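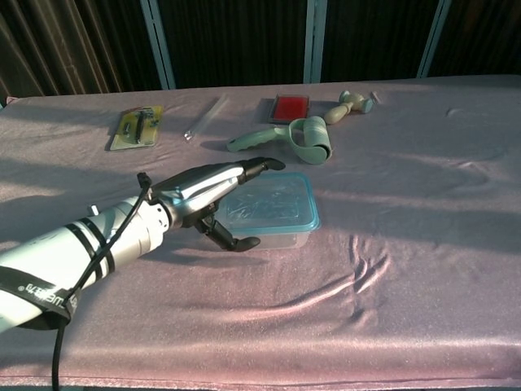

Ánh Thân gets to the workshop a little before seven in the morning, and the first thing she does, before the kettle and well before the computer, is put her hand on the arm and push. She does it gently, the way you might lean on a garden gate to see whether the latch has held. With the brakes on, nothing should give. If she feels the smallest click come back through the casing, she gets out the hex keys and her morning goes in a different direction altogether.

She has looked after this one machine for going on three years now, first as an apprentice to the man who put it together and then on her own, and in that time it has worked 2,523 hours by the count in her logbook. The logbook is a fat green thing with a rubber band around it. The controller keeps a log of its own, naturally, and a much more thorough one, but it doesn't write down that the wrist sounded "a bit sandy" one afternoon in July, or that the sound went away after the cable was moved, and came back, and went away again.

The shop is Robles, a small outfit on the second floor of an old hosiery building, and what it does is teach arms to handle the kind of stuff the rest of us have in our kitchen drawers. Food containers, lint rollers, things still sealed in their packaging. The customers are mostly companies that pack and sort household goods, and they want to know whether a gripper can manage a lid before they buy a dozen grippers. It is patient work, and it asks a lot of the fingers.

The fingers are where Ánh spends most of her time, so let me stay with them a while. There are two, both black, and each one ends in a rounded pad. Pads wear. They wear faster on hard plastic than on anything soft, and they wear unevenly, so that after a few weeks one of them has a shiny patch on the side where it meets the rim of a box. She swaps them as a pair, always, even when one of them looks perfectly good – a fresh pad against a tired one will turn a container as it closes, and you can lose half a day blaming the software for it. (She has. She told me so with real feeling.) The old pads go in a jam jar on the windowsill, and there must be some 50 of them in there by now.

After a swap comes the part I liked best. She closes the fingers on a strip of ordinary paper and tugs. Then she turns the strip the other way and tugs again. When the drag feels the same in both directions she opens the fingers, brings them down over the edge of a box so that one sits on either side, and crouches until her eyes are level with the table. She stays down there for a surprisingly long time. The arm comes with a calibration routine called Vokik, and she runs that too, but only once she's happy with what she sees from down there.

Then there is the cable. Anybody who has owned a vacuum cleaner will understand about the cable. It runs along the outside of the arm and up to the wrist, where a clip keeps it from wandering, and it needs enough slack for the wrist to turn all the way around but so little that it won't catch on whatever is lying on the table. Ánh sets the loop by hand. She sends the arm to its farthest reach, watches the bend at the wrist, brings it home, lets out a finger's width, and sends it off again. I counted nine trips before I stopped counting, and she was humming the whole time.

"The first one failed inside," she said. "The jacket was fine. You could look at it all day and it was fine. But you'd bend it right here and the fingers would forget where they were." She replaced it with a length from Gultska, which is a bit stiffer and holds its curve better, and since then she has changed it once, on schedule, with nothing wrong with it at all. She seemed almost sorry about that.

The table has its own rules. There's a cloth over it, pinkish lavender and slightly fuzzy, and the cloth is allowed to wrinkle, on the grounds that nobody at home irons the counter before putting down the leftovers. A clear box on a soft, rumpled surface is a hard thing to judge, though, and harder still when the sun comes in. The light falls in stripes for part of the morning, and Ánh checks the gripper against the box in sun and again in shade, and writes both results down in the green book.

Once a month she takes the gripper off completely. It goes on a tea towel, bolts in a saucer, and she cleans the seat where it joins the wrist with a dry brush and then a lint-free cloth. The bolts go back in a cross pattern, snug first and then tight, with a dot of paint across each head so she can tell at a glance if one has crept. Afterward she runs 100 empty closings. She could leave the room for those. She pulls up a stool and listens.

I asked what she was listening for, and she thought it over while the fingers opened and closed behind her. A dry bearing ticks, she said, and a loose bolt makes a kind of double sound, like someone setting down a cup and changing their mind. A worn gear mostly just gets louder. There was a bad week last winter when she heard the cup sound and couldn't find it anywhere, and it was the table. One foot had worked loose. She tightened it with her fingers and went home early.

Robles is getting a second arm soon, through a supplier called Zitach, and she has cleared a shelf for its spare parts and bought another logbook, also green. She's already worried about mixing them up, so she was hunting for a different colored rubber band when I left.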